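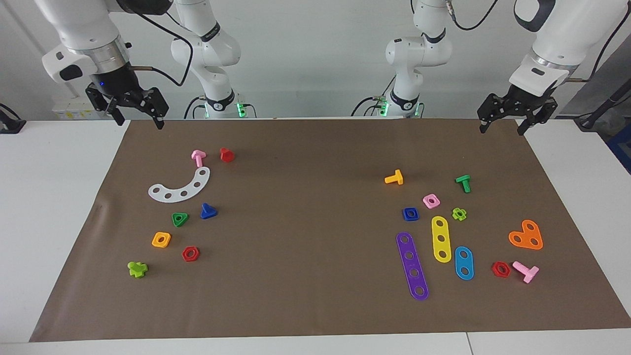 Unit 4. Planning the purchase of a two-arm work cell

In the last unit we chose a task. Now we ask what it costs to prepare this task and to keep it running for one school year. Please bring your own numbers on Monday.

1. Begin with the work, then the catalog

Many students open the catalog of the arm supplier first. I recommend that you write one page about the work before this: which parts must be picked up, how far apart they lie, and whether two arms must reach the same place. Large toy bolts and nuts are good for a first budget. They are cheap to replace and they come in many shapes.

2. The large items

Arms, grippers and controllers are usually quoted together. Ask Vorenholm and Sirness for separate prices, also when you intend to buy the set. A spare gripper is often ordered in the second year, and then you will want to know the old price.

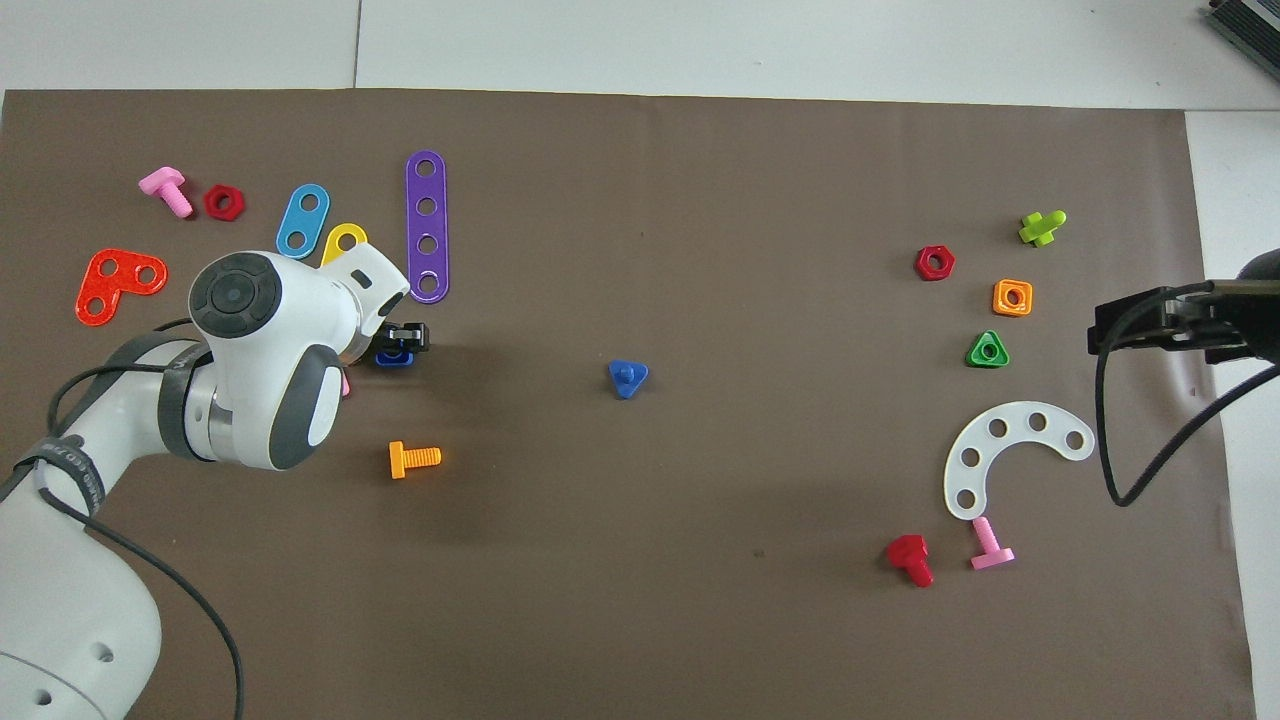

Ask also for the delivery time of the gripper fingers. In our planning case, Dristent offers a pair for 66 dollars with a waiting time of 5 weeks.

3. The small items

These are forgotten in almost every first draft:

Work mat, 47 dollars. Order two.
Table with a flat top. The case uses the Alarcón table, 635 dollars without delivery.
Cable ties, sleeves and longer cables. Measure with the arm fully stretched.
Toy parts, one set in use and one set in the closet.

4. Hours of people

Write the hours for assembly, for calibration and for putting the parts back on the mat between trials. The last one looks small on paper, but it returns every day. Give it its own line.

5. Homework

Prepare a budget table with four columns: item, supplier, price, and month of payment. Mark with a star each price which you estimated yourself. If two suppliers gave you different prices for the same item, keep both in the table and write which one you used in the total.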